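Second violin wanted opinions: do we take the repeats or not?
Chamber Players Board > Rehearsal & Repertoire

dindo_vla
Okay, I need outside ears on this before Wednesday. My quartet (amateur, we meet in Jurnbridge, been at it for 8 years in one form or another) is doing the Mendelssohn A minor, Op. 13, plus a short modern piece by a friend of our cellist. The Mendelssohn is fine. The argument is over the opener, a Mozart quartet, the D minor K. 421, and whether we play the second repeat in the first movement. That's development and recap all over again. Our first violin says absolutely, it's printed, you play it. I say the audience at a small-town afternoon concert will start looking at their coats. Cellist abstains, the coward.

What do you all do?

Florencia E.
Skip it. First repeat yes, second repeat no. I've played K. 421 in three different groups and we never took the second one, and I never heard a single complaint. The exposition repeat matters because people need to hear the tune twice before you mess with it. After the recap they've got it.

bpdelaunay
I'm going to disagree with Florencia, nicely. When you go back into the development a second time in that piece it's a shock, it gets colder. I didn't believe in it either until I heard a student group do it in a church with terrible heating and I sat there with my mouth open. The players have to do something with it though. If the second time is a photocopy of the first then sure, cut it.

Florencia E.
"The players have to do something with it" is carrying a lot of weight there, Bastien. Most amateur groups (mine included!!) are hanging on for dear life in the development. You want them to hang on twice?

bpdelaunay
Yes :)

dindo_vla
Ha. We are definitely in the hanging on category. There's a spot where the viola has to come in after the violins and I have missed it in 2 rehearsals running. Doing it again would give me a chance to miss it twice in one concert.

Nadège P.
Question nobody's asked: how long is the whole program? Mendelssohn 13 is about half an hour by itself. If you've got Mozart with everything, then a new piece, then intermission, then Mendelssohn, you are fine. If there's no intermission you are not fine. I run the door at a little series and I can tell you the exact moment people stop listening, it's when their knees start to hurt.

dindo_vla
No intermission. The hall charges for the second hour so we were going to go straight through.

Nadège P.
Then cut the repeat, or cut the new piece. Sorry to the cellist's friend.

dindo_vla
Can't cut the new piece, he's coming to hear it and bringing his mother.

pleclerc_cello
Cellist here (another one, not the coward). I think everybody's a little too relaxed about dropping repeats. You wouldn't skip a verse of a song because the crowd looked sleepy. That said, I'd take the repeat in the minuet before I worried about the first movement. People drop the minuet repeats out of carelessness and then that lovely trio with the pizzicato goes by in a blink.

Florencia E.
Pascal, singers skip verses constantly. Have you been to a wedding?

pleclerc_cello
I have, and I was annoyed the whole time.

dindo_vla
We are keeping all the minuet and trio repeats, on that we agree. Our first violin plays those big leaps in the trio so well that I'd do it four times.

Related question while I have you all. The parts. We're on an old Pruvost set and the page turn in the finale is a crime, it comes in the middle of a variation where I've got no rest at all. Has anybody switched to tablets? The others are on paper and I don't want to be the weird one with the foot pedal.

Nadège P.
Be the weird one. I switched for the Schubert last season and would never go back. Practice the pedal at home first, I stomped mine twice in a slow movement and ended up in the scherzo.

bpdelaunay
Paper. Photocopy the one page, tape it to the side, fold it out. Costs nothing and the battery never dies.

Florencia E.
Agree with Bastien for once. If you do go the tablet route get a heavy stand. I had one of the light Flimach folding ones and it bowed politely to the audience in the middle of a cadence. I caught it with my left hand, played an open string for a bar, smiled a lot.

pleclerc_cello
I've got a Cestiretti stand that weighs as much as a small dog. Never moved. Also never leaves the house since I can't carry it and the cello.

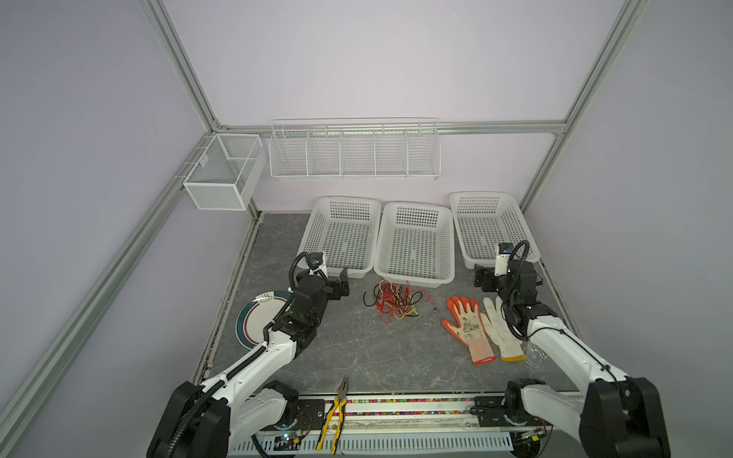 Page 2 of 2: Repeats, continued

dindo_vla
Back with a report from rehearsal, since a couple of you messaged me. We tried it both ways. Ran the first movement with the second repeat, then took a break, then ran it without.

With: I hate to say it but Bastien is sort of right. The second trip into the development we all dropped way down without anybody calling it, and it felt like a different piece. I came in on time, too. Then we got to the end of the recap the second time and our first violin cracked the high note because she was tired, and we hadn't even touched the Mendelssohn yet.

Without: cleaner, shorter, kind of ordinary.

So now I'm more confused than when I started.

bpdelaunay
I'll take "sort of right." Framing that.

Florencia E.
The cracked note is your answer! You have Op. 13 after this. That last movement opens with the first violin practically screaming by herself. She needs something left in the tank. Save the repeat for a program where the Mozart goes last.

Nadège P.
Putting Mozart last is a nice idea. Why does it always have to go first like a warmup? You could open with the new piece while ears are fresh (mother will be thrilled), then Mendelssohn, then Mozart.

dindo_vla
Ending on K. 421 though? After the end of Op. 13, when that opening song comes back? I don't think I could pick up my bow again after that, never mind start a new piece.

pleclerc_cello
No, you can't follow that. Mendelssohn goes last, I'd fight anyone over it. New piece first isn't bad though. Depends what it is. Is it loud?

dindo_vla
It has a section where we all knock on our instruments. So, medium.

pleclerc_cello
My cello is staying in its case just reading that.

Florencia E.
Knuckles or fingertips? We did one of those and I asked if I could tap the chair. Composer said yes, couldn't tell the difference from the third row.

dindo_vla
Fingertips, and I'm stealing the chair idea. My viola was 1,479 dollars plus a case and I'd like it to stay in one piece.

Okay, I put the order to the others by text. It's going to be new piece, Mozart, Mendelssohn. First violin has agreed to no second repeat in the first movement on the condition that we take it slower in the Andante, which she's been wanting all along, so I suspect I've been played.

Nadège P.
You have. Slower Andante will eat up half the time you saved, by the way.

bpdelaunay
I think you're making a mistake but a small one. Do it with the repeat in September when you're not also playing Mendelssohn? Plenty of time to find something short to go with it. One of the Haydn Op. 20s.

Florencia E.
Op. 20 is not short and it's not easy, don't listen to him. And he'll want all the repeats in that too.

bpdelaunay
Obviously.

dindo_vla
September's not a bad thought. I'll bring it up once this one is over and everybody's speaking again. Taping the finale page tonight, does regular tape lift the ink or do I need the matte kind?

pleclerc_cello
Matte. Regular shines under the lights and you'll lose the bottom staff.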